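Two Weeks of Handheld Grippers

I said in the last post that I would write up how the demo collection went once we had enough of it to say something. We have enough now, so these are my notes, mostly in the order I wrote them down. 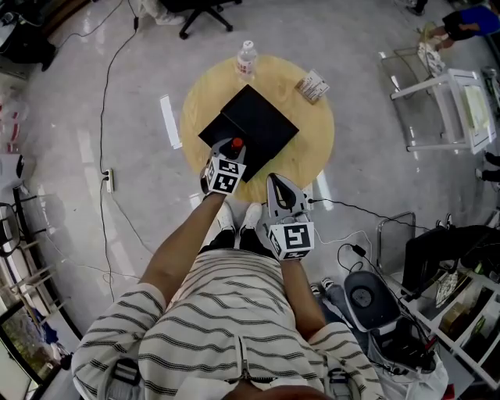
Why we stopped using the remote arms

Until February we taught everything by teleoperation. One person sat at the leader arms, the robot copied, and we recorded the joints and the cameras. It works and I still like it for some things. For a two-handed job with a box it was slow. You can't feel the box through our leader arms, so you watch the screen, close the fingers, watch the screen again, and open them a bit when you see that you've squeezed too hard. Karim Saber is the best operator we have and even he looked like a man defusing something.

With the handheld grippers you hold the tool yourself and do the job. The marker cube on each one gives us its position from the overhead view, and we log the jaw opening separately. There is no robot in the loop while you record. The robot gets the data afterwards and we find out whether it can do anything with it.

The pair we use is a modified version of a design Ansel Mbeki had started at Kiltau before he joined us. He calls the first version Statell and the name has stuck to all of them, including the ones that have almost no original parts left.

The task

The task is boring on purpose. There is a box on a table. One hand holds it steady, the other hand works on it, then both hands go back to where they started. We have versions where the box gets turned, versions where it gets opened, and versions where it only gets moved from one spot to another. The box is placed at a different angle each time. Other things stay on the table too, a water bottle, a card, whatever is around, because I don't want a policy that falls over the first time it sees a bottle.

The target was 800 episodes. We got to 600 before I called a stop to look at what we had.

What went wrong first

The first batch was mostly me, and it was bad. I have done this kind of thing by hand my whole life, so I did it the way a person does it. I nudged the box with the side of the gripper. I tilted the tool to get a better look underneath. I let go with one hand a fraction before the other hand was really holding. All of this is fine for a person and the arms can't follow half of it. When we ran my trajectories through the reach check, a large share of them asked the wrist to go somewhere it doesn't go.

Sofia Tsolakis had warned me about this and I had nodded and not listened. Her rule is that you should move as if your elbow were stuck in wet cement. I thought that was overdoing it. I now say it to other people.

The second problem was the cubes. If you roll your wrist far enough, the overhead camera loses the faces it needs and the track jumps. You don't notice while recording. You notice in the evening when the left gripper teleports across the table and comes back. We now play back the last episode after every short run, which costs time, but less time than throwing out a whole afternoon. I threw out a whole afternoon twice.

Third, shadows from your own head. If you lean in to see what you're doing, you cover the table from above. The fix is to stand up straighter and trust your hands. Maribel Cáceres is the only one of us who does this naturally. Everybody else had to be told, me more than once.

How we run a session now

One person records and one person watches the screen. We tried it with one person doing both and the notes were useless.

Each episode starts and ends with the grippers in the same rest positions. It sounds fussy. Without it the trimming script guesses, and it guesses badly.

We say out loud what variant we are doing before starting. The watcher types it in. If the recorder then does something else, which happens, the watcher changes the label and does not argue about it.

We switch people often. I had it in my head that tired hands would make sloppy data, and they do, but the bigger issue was that tired hands make very uniform data. After a long stretch you are doing the same motion to the millimeter. Rezaul Howlader plotted the start-to-contact paths for one of my long sessions and they looked like one thick line. He was polite about it.

Failures stay in, with a label. If the box slips and you recover, that's a good episode as far as I'm concerned. If it slips and you swear and start over, that's two episodes.

Does it transfer

Partly. The hold-steady hand learned quickly. It comes down on the box, presses, and stays there. I was surprised at how well that half looked on the arms, given that we never recorded any force. The working hand is less good. It approaches well and then hesitates just above the surface, sometimes for so long that the run times out. Rezaul thinks this is a delay problem, since a human closes the jaws while still moving and the arm gets its command late. Ansel thinks the jaw log is slightly out of step with the video. They have each found some evidence and I expect they are both right.

We did one comparison with a small teleop set of the same task. The teleop policy hesitated less but it was stiff, and it was much worse when the box was at an angle it hadn't seen. I wouldn't read too much into that. The teleop set was smaller and Karim likes to put the box down square.

What I would tell someone starting

Build the playback tool before you build the second gripper. We did it the other way around.

Get the weight right. Our first pair was heavy at the front, and after half an hour your wrists drop and so does everything you record. Moving the battery back helped more than any change to the fingers.

Wear shoes you can stand in. I mean this seriously, you are on your feet the whole time and the floor is hard.

Write down which pair of grippers was used. We have two pairs with slightly different fingers, and for a few days we had no idea which was which. Those episodes are in a folder called "maybe."

As for cost, people asked after the last post. The parts for a pair, with the printing, the encoders and the board, came to 1,299 dollars, and that includes things we bought twice. You could do it for less if you already have the printer dialed in. I haven't counted anyone's time and I don't plan to.

What's next

We'll finish the remaining episodes with the new timing fix in place, so that Rezaul and Ansel can settle it. After that I want to try a soft container in place of the box. Sofia says we should do lids properly first. She is probably going to win that one, so the next post may be about lids.

The recording checklist has been requested by a few readers. It is one page and I will put it up when I have taken out the parts that only make sense in our room.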